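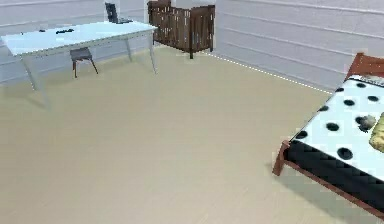 Bedroom scene, stock layout, from the Trerkby trial

From: Arnulfo Usuga
To: the home-robot list
Subject: Re: Trerkby scene pack – worth it or not?

Sorry for the slow reply, typing this between two runs. Quoting the original so people can follow:

> Has anyone on here used the Trerkby simulator with the home scene pack?
> We have a small mobile base and one arm, and need somewhere to train it
> on fetch and tidy jobs before it goes near a real house. Nororport is
> offering us a seat with support. Cuadros was the other name that came up.
> Mostly want to know:
> are the rooms any good, how bad is setup, and does the physics hold up
> when the arm touches things? Also is the free trial enough to judge by?
> Any notes welcome, even grumpy ones.

OK. We've been on the trial since early May, so notes in whatever order they come out.

Rooms. Good, better than I expected for the money. The pack has 44 of them, mostly bedrooms and kitchens. The one I attached is the bedroom we use most – desk, crib, bed, and a big stretch of open floor in the middle. That open floor makes it a nice first nav test. Base can't really get in trouble until it goes for the desk, and then there's a chair tucked under it and the legs are thin and splayed a little. Thin legs are where our planner fell over. The lidar settings that ship with the kit are too coarse, it saw the tabletop and missed a leg on most approaches. Turn the beam count up before you do anything else. Costs you some frame rate.

Small items on the desk are the pick targets. The long black one in the middle, remote or phone, whatever it's meant to be, is fine to grasp from above. The tiny one to the left of it we gave up on. It's dark on a pale top so detection is easy, but our fingers are too fat for it and the contact model gets jumpy on anything that small. Ask Nororport about the contact fix, they told me it's in the next build. They told me that last build too.

Bed. The polka dot sheet is a texture as far as the physics knows, so don't plan on any bed making or folding. The gray lumpy thing on top we treat as a soft toy, and it's rigid in the sim. Feels like picking up a rock. If your job is tidy-up with soft stuff you should know that going in. The dots did confuse our segmentation though, big black circles on white, it kept proposing them as seperate objects. We ended up using that on purpose as a hard case and it helped.

Crib. Slats are modeled properly with gaps, collision mesh included. Was ready to complain about that one and can't. Lidar goes through the gaps like you'd want. We mark the whole crib as a keep-out zone anyway and I'd say do the same, no reason to teach an arm to reach in there.

Looks. Lighting is soft and flat, shadows are faint, floor is very clean. Too clean. Real floors have cables and socks. You can scatter your own clutter with a script, the sample one is broken (wrong path on line 58, easy fix) but works after that. I'd budget real time for this part. A policy trained in the tidy version did badly once we added junk.

Setup. One long afternoon. The installer wants its own Python and will fight yours, use a container. Docs are okay up to the arm import page and then they just sort of stop. Our arm came in with the wrist joint flipped and it took an email to sort out. Support did answer same day, fair credit.

Speed. 40 parallel copies of the bedroom on our one card before it started to crawl. With the camera off you get more, but then why bother with nice rooms.

Price. The trial gives you 300 episodes and then locks. That's enough to judge the rooms and the import, NOT enough to train anything. Don't burn them on teleop like we did. Do your import on the empty test room first, that one doesn't count against the total – this is buried in the license text, took me way too long to find.

Cuadros – only had a demo, so take this lightly. Contact looked better, rooms looked worse, and the quote was higher for fewer seats. If you do mostly grasping I'd look at them hard. If it's mostly driving around and the odd fetch, Trerkby is fine.

Would I pay for it? Yes for nav and simple picks, and we probably will. No for cloth, no for tiny parts. Get the contact fix in writing before you sign.

I can send the clutter script with the path fixed and our lidar settings, just ask off list. Somebody also asked me about the Elance arm and whether it imports clean, I haven't tried it, maybe someone else has?

Got to go, run just finished.

Arnulfo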